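Maltard Fitted Sheet, Queen

I bought my first Maltard sheet back in February, and now I stock them - I liked it that much! It's a cotton percale, crisp when new and softer after five or six washes, with elastic all the way around.

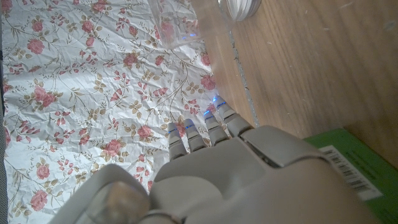
The deep pockets go over my old Brovbridge mattress with room to spare, and the corners stay put even though I toss like crazy. Wash warm, tumble low, skip the fabric softener. $91, and shipping is on me.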